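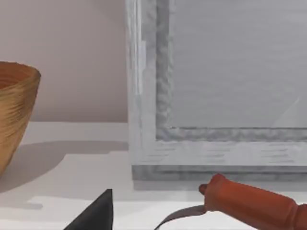 Zeswood tableware

Zeswood tableware is the household ware made in and near the village of Zeswood, mostly bowls, trays and lidded boxes. Made by hand, sold locally. Best known for the coiled bowls, though turned pieces were always the bigger part of the trade.

History

Started as winter work for farm families. Rushes cut in May, dried under the eaves, coiled once the evenings drew in. Turning came later, with the sawmill at Zurkside. At its height the trade kept 17 workshops going, 7 of them in Zurkside itself. Two are left, both family run. The Holub works, the largest, closed after a fire and was never rebuilt. Its patern books are kept at the museum in Skornititz.

Making

Coiled ware is built from the base up, each round stitched to the one below. A fruit bowl takes almost 30 hours. Turned ware is quicker. Blanks are rough cut, left to season, then finished on the lathe and oiled. No varnish on older pieces.

Use and care

Bread, fruit, eggs, dry goods. Not for soup. Wipe with a damp cloth, dry at once, keep away from radiators. Packaged food slowly took over from loose goods in village kitchens, and demand for the big storage boxes fell with it.

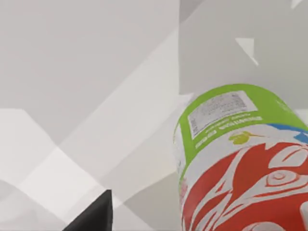
Container with a printed wrapper and lime-green band.

Collecting

Signed work is rare. Holub pieces carry a small stamped H under the foot, often worn away. Fakes are known, usually to clean underneath. Saturday market at Skornititz still has a stall or two of older ware.

See also: Basketry; Woodturning; Rush cutting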